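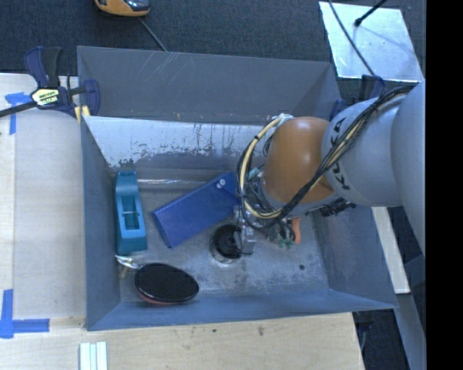 Fig. 1. Bin station, KUKA arm, gripper lowered among mixed household objects.

Collecting grasp examples for a learned picker
Course handout, unit 5
Naveed Ansari

1. Scope

The unit covers how the training set for the Cumisska picker is gathered. Network design is treated in the next unit. A model trained on these examples sees only what the station produced, so errors made at the bin are hard to remove later.

2. What counts as one example

One example is a single grasp attempt. It holds the overhead image before the approach, the target pose of the gripper, the joint readings during the descent and lift, and a label. Failed attempts are kept. A set made only of successes gives the model no way to rank a poor grasp below a good one.

3. Object set

Objects are chosen to differ in shape and surface. In Fig. 1 a tape dispenser lies against the left wall of the bin, with a blue case beside it at an angle. A glossy black oval near the front wall is the kind of surface that produces highlights. Objects near a wall limit the approach angles and should appear often.

4. Fixing the station

The bin must not shift between attempts. Ours is clamped at the rim, and blue tape marks positions on the work surface. If the bin is moved, repeat the camera calibration before recording again. Attempts recorded after a shift are discarded – do not try to correct them by hand.

5. Sessions

A session is 100 attempts. Shuffle the objects every five attempts and swap part of the set between sessions. The first round, Plumden, gave 1155 attempts, of which 396 were labeled as successful. The last Plumden session was stopped early and is included as is.

6. Labeling

Success: object held clear of the bin floor at the end of the lift.
Failure: anything else, including a grasp that slips during the lift.
Unclear: send to a second labeler. Do not guess.

7. Before the February lab

Read the Plumden log and find two sessions in which the success rate changes partway through. State one possible cause for each, and which recorded signal would confirm it.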